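Gripper tips from our workshop, part two

Okay, so the hand-held pair finally closes properly, and I've been writing down the little stuff before I forget it. Zakhar Antoniuk did the first set of handles with me in October and we wasted a whole evening on screws that were too short. Buy the longer ones!
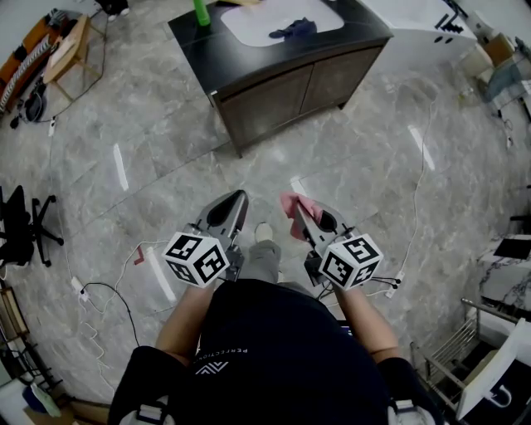 Pads first. Mine are cut from an old rubber bath mat, 37 mm long, glued and left overnight under a jar of nails. For testing I go straight to rags, the thinner the better. A crumpled pink cloth like the one in the right gripper is my favorite, much fussier than a block of wood (blocks make everything look good). Tape the marker cubes on before you glue them, then bend your wrists every which way and see if you bump one.

Cables: leave slack at the handle, then clip to your shoulder strap. I use the Sanley clips, 9 to a bag, and they pop off if you yank.

Marta Stetsiuk wipes her pads with dish soap and water. I was using alcohol and it left mine kind of chalky, so I've switched. Springs are next, once the new ones get here.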